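4.3 在真实厨房里放置与标定

前面两节在工作台上做完的事，到了厨房里大半要重来。Flatska 控制板附带的快速指南说“换场地后只需重新归零”，我们照做过，结果是夹爪一头扎进洗碗机的门沿。本节按我们在共享工坊和家里反复装拆后的顺序写，比官方那一页长得多，但跳步的后果请自负。

适用范围：Hakano 双指或多指分段式夹爪，Flatska 控制板，头部相机一只，Jusolby 轮式底座。用固定底座的读者可以跳过第 2 步到第 4 步。

开始之前

确认急停按钮在你手边，线够长，能从水槽一侧拉到洗碗机另一侧。无线急停我们试过两种，都不推荐。工坊里 2.4 GHz 的设备太多，按下去到真正断电的间隔每次不一样，这种东西不该用来保护手指。

洗碗机断电，关水阀。门完全放下，下层碗篮拉到底。刀叉、削皮刀、玻璃杯全部拿走，第一轮只留塑料件和你不心疼的陶瓷件。

注意：洗碗机门不是承重件。不要把底座的前轮压上去，也不要让机械臂失力时落在门上。门铰链的维修比夹爪贵。

底座与手臂

1. 清理底座周围的地面。地垫、拖鞋、插线板都要移开。轮式底座过地垫边缘时会歪一点，而里程计不会告诉你它歪了。

2. 把底座推到洗碗机侧前方，门放下后仍留出 300 毫米以上的间隙。官方图纸给的间隙更小，图纸里的洗碗机门大概是不用打开的。

3. 锁住轮子。四个锁都要踩，踩完用手推底座上部，看有没有晃动。如果晃，先查地面平不平，再查锁。

4. 在地上用美纹纸贴出底座的四个角。以后每次复位都对这四个角。纸会卷边，勤换。

5. 手动拖动手臂，走一遍从碗篮到台面的路径。走慢些。留意三个地方：台面前沿的下缘、柜门的把手（如果有）、以及水龙头。抽拉式花洒的软管尤其麻烦，垂下来会勾住腕部的走线。

6. 在 Flatska 的配置页里写入软限位。默认值是给空旷桌面准备的，台面下方的空间比它假设的矮。宁可先设得紧，跑几轮再放宽。

说明：拖动模式下关节没有完全卸力，说明书称之为“零重力手感”。我们的感受是肘部仍有明显阻力，腕部则偏软。手一松，小臂会慢慢往下沉，所以另一只手要托着。

相机与光线

7. 相机朝下，使水槽边缘和碗篮同时落在视野里。两者缺一，后面的坐标换算就没有参照。水龙头的上半截看不到没有关系。

8. 关掉自动曝光，手动设定。不锈钢水槽和亮面台面会把顶灯反射得很厉害，自动曝光一看到高光就压暗，黑色的碗篮于是黑成一团。以碗篮的齿能分清为准，水槽过曝一些可以接受。

9. 快门尽量短。相机装在会动的头部，转头时画面会糊，近处的台面最先看出来。糊了的画面不要拿去做标定，软件不会拦你，只会给你一个看着很漂亮但没有用的误差值。

10. 贴标定板。亮面台面上不要平放覆膜的板子，反光会吃掉角点。用哑光纸打印，裱在硬板上，靠着后墙立起来。

11. 采集标定画面，每换一个姿态停 3 秒再拍。30 张够用。有论坛帖子主张拍 3000 张，我们没有那个耐心，也没看到他们贴出对比。

12. 标定完成后，用夹爪去碰四个已知点：水槽内角一个，台面前沿一个，碗篮前后各一个。只看软件报的重投影误差不算验收。四个点里有一个明显偏，就回到第 7 步。

夹爪进碗篮

碗篮是整件事里最难看的部分。齿是细的、深色的，一排排重复，深度估计在这里经常猜错行。Bielecka 的深度模块宣传页写着“适用于餐具场景”，页面上的餐具是摆在白桌布上的。我们用它的结果做粗定位，最后一段仍靠低速下探和电流判断。

13. 先让夹爪停在碗篮上方，手指微张，检查手指与齿的相对方向。手指平面最好与齿排平行，横着进去容易卡。

14. 选一件靠近篮子前侧、边缘朝上的餐具作第一个目标。浅色的曲面件比较好认。暂时避开细长物件，它们会顺着齿缝倒下去，夹起来的角度每次都不同。

15. 下探速度设到最低档。手指碰到齿时，电流会有一个小的台阶，碰到陶瓷时台阶陡一些。两者差别不大，阈值要自己试，不要照抄别人的。

16. 夹住以后先竖直抬起，越过齿顶再平移。

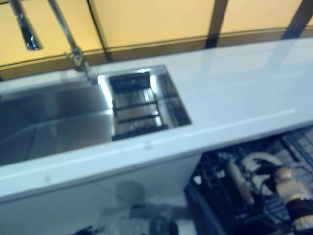

图 4-7 夹爪位于洗碗机碗篮上方，靠近白色曲面件。左侧为双格水槽，小格内放有深色格架。

从头部相机的角度判断夹爪是否已经夹住，不可靠。手指和餐具的边缘重叠在一起，张开与闭合看上去差不多。我们曾经写过一个小分类器专门判断这件事，在工作台上表现不错，换到厨房就开始乱猜，后来删了。目前的做法是同时看手指位置读数和抬起后的电流，两项都符合才算夹住。

警告：夹爪在碗篮里时，任何人不得伸手去扶餐具。想扶，先按急停。分段式手指看起来柔软，关节之间的缝照样夹肉。

放置

17. 第一轮的放置点选台面上离前沿较远的一块平地，铺一条哑光的硅胶垫。直接放在亮面台面上，深度读数会飘，夹爪可能提前松手，也可能把碗往下摁。

18. 需要放进水槽时，先走大格，别走小格。小格浅，若里面装了格架，杆与杆之间会漏出底面的反光，深度模块有时把底面当成放置面，有时把杆当成放置面。在软件里把格架顶面写成固定高度，比让它现场去猜省事。

19. 松手后，夹爪先沿手指张开的方向退开，再抬升。直接抬容易把轻的件带起来。

20. 每轮结束回到待机位。待机位要高于水槽边，避开水龙头，而且不挡洗碗机门合上。这三个条件同时满足的位置不多，找到以后记下关节角。

常见故障

夹爪总是偏向同一侧。多半是底座没对准美纹纸，其次是头部相机的固定螺丝松了。螺丝先查，查完再重新标定，顺序反了要做两遍。

下探到一半报过流。看手指是不是骑在齿上。手动反向退出，不要硬拔，齿顶的护套会被扯掉，扯掉以后露出来的金属会生锈。

画面里出现“多出来的餐具”。水槽内壁和柜门都会映出东西，检测器照单全收。把检测区域限制在碗篮的多边形之内，别指望调置信度能解决。

运行一段时间后定位慢慢变差。我们怀疑是相机支架受热变形，没有证据。打印件换成铝件以后好了一些，也可能只是那次顺手拧紧了螺丝。

网页控制台显示正常，手臂不动。重启控制板。Flatska 的更新日志里这个问题已经“修复”过两次。

关于成功率

这一节不给成功率。厂商给的数字没有说明用什么餐具、谁来摆、失败后是否允许人重新摆好再算一次。我们自己的记录也有同样的毛病，换一个碗篮就不作数。想知道你那套行不行，固定十件餐具，由不参与调试的人来摆，连续跑，失败也照记，中途不要改参数。

跑完之后把参数文件存一份，文件名写清楚是哪个厨房。下一节讲如何用同一份参数文件恢复底座和相机的位置，以及为什么导入以后第 12 步仍然要做。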